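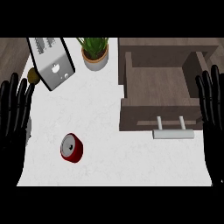

The Toast Course

Bread used to come to the table in a basket, free, and people ate it while they read the menu. In Lernside it now has its own line on the bill. At four restaurants in the old market district you can order toast as a course, and at one of them, Lolletti, it is the dish most tables ask for first.

The kitchen at Lolletti cuts its slices thick, from a wheat and rye loaf that has sat for a full day after baking. Fresh bread steams inside when it is heated and goes gummy in the middle. A day-old loaf has lost enough water to brown well and still has some chew left. The slices are toasted dry, rubbed with a cut tomato, salted and sent out with a dish of soft butter. There is no garnish. The price went up in January and orders did not drop.

Lolletti buys its loaves from Chávez, a bakery on the hill side of town that has been open for 14 years. For most of that time it sold white sandwich bread and rolls to schools and diners. The rye came later, when a change in the school contract left the ovens idle in the afternoon. The bakery tried a seeded loaf first, which sold poorly, then a plain sour rye, which sold a little better, and then the mixed loaf it makes now. The dough rests overnight in a cold room and goes into the oven at 5 a.m. It is a wet dough and hard to shape, and the bakery still throws out a few loaves most mornings for being too flat to slice.

Flat loaves matter more to a restaurant than to a family. At home a short slice just gets eaten. A cook plating toast for a full room needs slices that match, or one plate looks stingy next to another. Chávez sets the tallest loaves aside for its restaurant orders and sells the others over the counter at a lower price. Regulars have worked this out, and the cheaper shelf is usually bare by 10 in the morning.

The equipment is less settled than the bread. Lolletti uses a flat grill, which browns the face of the slice and leaves the crust alone. Odamine, a breakfast counter two streets over, toasts everything under a broiler and accepts that some of it will burn. The other two places use ordinary slot toasters, the same type most people have at home, and have to trim their slices to fit. There are arguments for each. A grill presses the crumb a little and gives an even color. A broiler is quick and leaves dark spots that some customers like and others send back. A slot toaster heats both sides at once, so the outside is done before the inside has dried out, and for a thin slice that is hard to beat.

Odamine serves the plainest version in town. You get 3 slices on a steel plate, with butter already on them, and a choice of plum jam or salted cheese. The cheese is better. It is a young, crumbly white cheese that softens on the hot bread without melting, and it needs nothing else except maybe black pepper. The coffee is ordinary. The room seats very few people, and by the middle of the morning there is a line out to the sidewalk.

Anyone who wants to try this at home can get close without buying anything. Start with an unsliced loaf and leave it in a paper bag overnight. Cut it with a long serrated knife, using light strokes, to a thickness your toaster will take without squeezing. Toast it once on a low setting, let it stand for around a minute, then toast it again on medium. The first round dries the surface and the second one colors it. Stand the finished slices on edge or lean them against each other while you get the butter. Laid flat on a cold plate, they go soft underneath.

Butter should be soft enough to spread but still cool. Salt goes on last, and a coarse one is worth using. If you are adding tomato, skip the butter until after you have tasted it.

Chávez bakes every day except holidays. Odamine closes at 2 p.m., and Lolletti serves its toast from opening until the bread is gone, which on a busy evening can be before 8.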